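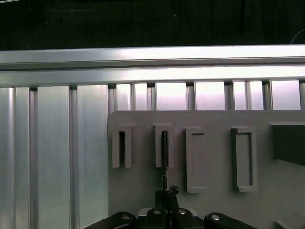
Saqib Siddiqui

Workshop Tips for a Student Robot That Takes Computers Apart

I look after the bench for the Skulon project, which is what the Bhatt robotics club does between February and the end of school. The task is simple to say out loud: a robot arm works on an old office desktop and the students try to look relaxed. What follows is the bench side of it. The code side has its own page, longer and angrier than mine.

Give every tool a parking spot

Before we had holders, tools lived in a coffee can. A sophomore can find a driver in a coffee can. A robot will find the can.

Mount a flat board upright against something that won't move (aluminum extrusion is good, and you can slide things along it when you change your mind) and put the holders on the face of it. A U shape that's open at the top is the most forgiving thing we've tried for anything long and thin. You come in from above or from the front, and there's a closed bottom to stop against. Make the slot a little wider than you think is decent. Our first set fit beautifully, by which I mean the tool went in and stayed there until somebody fetched pliers.

Keep matching holders at the same height. If number two is a hair lower than number one because you drilled it after lunch, you will be teaching the arm two heights for the rest of the year.

Print the holders in a dull color. Shiny ones look great in the club brochure and terrible to a camera.

Thin black tools and dark slots

A thin black rod going into a dark slot is hard to see on a small monitor from across the room. I've watched three students argue over whether one was in, and all three were looking at a shadow. Wrap a band of light tape a finger's width below the top of the tool. If it has to be black all the way up, stick a strip of pale tape beside the slot and line up on that.

Hold long tools near the bottom only if you've checked how far the top wanders. Have a student put a ruler next to the tip and nudge it. If it moves more than the slack in your slot, grip higher or go slower. Going slower is free and is therefore always the last thing tried.

Rubber on the fingertips

It wears. It chews up at the edges first. We keep a jar of spares, and the jar is never where the label says. Wipe the tips with a damp cloth at the start of a session and leave them to dry while everyone signs in. Don't use the citrus cleaner. We used the citrus cleaner.

Bolts

Check the bolts on the gripper before the session and again after any noise. A dot of paint pen across the bolt head and onto the part next to it will show you at a glance if something has turned. Cheapest tip on this page, and the one most often met with "I'll do it after this run."

Picking a donor computer

Ask for office machines from the same model line. We get ours through Jenach, the surplus shop out by the fairgrounds, where the going rate is a handshake and taking away a printer nobody wants. Mixed lots are fun for people and miserable for robots: the slots wander, the power supply changes corners, and your carefully taught positions become fiction.

Unplug it. Pull the cord out of the wall and out of the computer, press the power button anyway, and leave the power supply in its metal box. No student opens that box. I don't open that box. 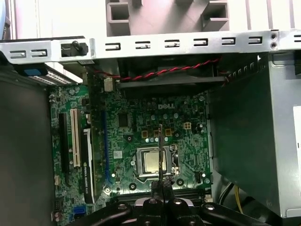 Dell desktop on the bench, cooler off, processor showing. The gripper drops in from the memory end.

Lay the case flat so the arm can come straight down, and clamp it. An office desktop weighs more than you'd guess and still scoots the moment anything leans on it.

Deal with the cables first. A twisted fan cable strung across the top of a fan housing is exactly the height of trouble. Tuck it, tape it, or have a human pull it out entirely. Same for any loose bundle near the power supply. Our rule is that if you can flick a wire with a pencil, it isn't tucked yet.

Once the cooler is off, clean the old paste from the top of the processor with a lint-free wipe and rubbing alcohol. Leave the processor latched in its frame for practice moves. The pins in some sockets bend if you so much as describe them, and a practice pass with a finger hovering over the chip teaches the same lesson for less money. The tops of the processors are shiny, so move your lamp off to one side until the glare quits.

Graphics cards come later. They stand up tall, they have a latch at the slot, and they make a sound when pulled that causes the whole club to inhale.

Screws

Muffin tin. One cup per stage of the teardown, masking tape label on each. We have 726 screws in the big drawer from the year we did it without the muffin tin, and I know the number only because it was somebody's detention.

Run limits

Sixty minutes on, then stop and put everything back where it started. The log for this season says 951 practice moves, a good share of them between the same two holders, and the worst ones are all from the tail end of long sessions. The arm was fine. We were tired.

Before you lock up

Tools in holders, the gripper open, arm parked clear of the case. Lid back on the computer if there's still a lid. Write down what you moved. Tandska, our friendly rivals across the county, lost an afternoon to a holder that had been shifted by the width of a pencil, and they've been very good about how often I bring it up.

Spare fingertips are in the jar. The jar is behind the label maker this week.

Last updated June 6, 2021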